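Jeltport push logs, release 2

README, last edited 17 Feb 2019
Maintainer: Glykeria Kontogiannis
Contact for the bad files: Yhon Muñoz (he made the list, he defends the list)

What is in the release

1,253 logged runs of a single arm pushing small colored blocks around a board with a rod. Each run holds joint positions, commanded and measured tip position, wrist force, overhead and front video, and a one-line instruction such as "push the red star toward the yellow piece." Runs are capped at 30 seconds. Release 1 had the same layout and should be deleted. If you trained something on it, please read the next section sitting down.

What went wrong in release 1

The tip height was wrong, and it was wrong slowly. The rod is held by a clamp collar at the wrist, and the collar had been tightened by hand, by someone who has since been shown where the torque wrench lives. Over a long day of pushing, the rod crept up into the collar. The controller knew none of this. It went on reporting a tip height of 2 mm above the wood, with great confidence, while the real gap grew until the rod was skimming the tops of the shorter pieces and knocking them over instead of moving them.

Our success checker looked only at where a piece ended up in the plane. A block that fell over in the right direction counted as pushed. The success rate therefore improved during the fault, and Dayana Chávez put the curve on a slide. 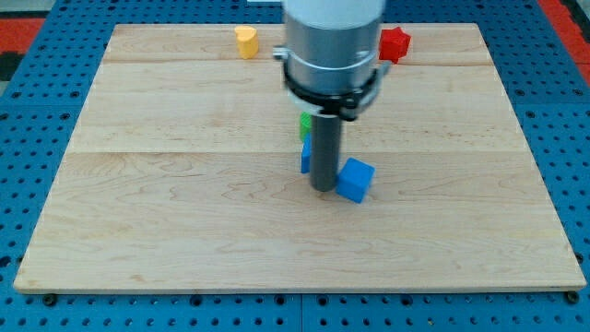 Photo: Elvira Sotelo / Jeltport project. Free to reuse with credit.

The arm works over a pale wood board on a perforated blue table, with the rod pointing straight down. All heights in the logs are measured from the top of the wood. They are not measured from the table, which is what Bülent Yalçınkaya assumed when he wrote the first recovery script. The script subtracted the board thickness a second time and drove the rod into the board until the protective stop tripped. It did this on three separate attempts, because the script was also set to retry. The rod survived. The board was turned over and is considered new.

How we found it

A force plot. Wrist force during contact dropped a little more each hour, and then went back to normal after lunch on the day somebody swapped the rod. Two of us had explained the drop as sensor drift before anyone touched the collar – it moved.

What changed

- The collar is torqued and marked with a paint line across the joint. If the line is broken, stop and call Yhon.
- Tip height is checked against a Henao touch probe every 30 runs. The reading is in probe_z.
- The checker now rejects a piece that has tipped over.
- The protective stop no longer clears itself. A person has to walk over and press the button, and has to look at the rod while doing so.
- Retry is off by default. Please leave it off.

Known problems that remain

The 800 runs carried over from release 1 were rechecked against video and kept only where the rod clearly met the side of a piece. Their tip_z values are as recorded, so treat them as decoration. They carry the flag z_suspect = 1.

Front video lags the joint log by a few frames in the December runs. We have a fix for the lag and a second fix for what the first fix did to the timestamps. Neither is in this release.

The rod often hides whatever is directly behind it in the front view. Labels for hidden pieces come from the overhead camera, which has its own opinions about blue.

Loading

Unpack with the Edamel reader, version 2 or later. Older versions open the files without complaint and read the force channels in the wrong order.

Reporting a fault

Send the run number and the value of probe_z to Yhon. "It looks off" is accepted, but will be answered with a request for the run number and the value of probe_z.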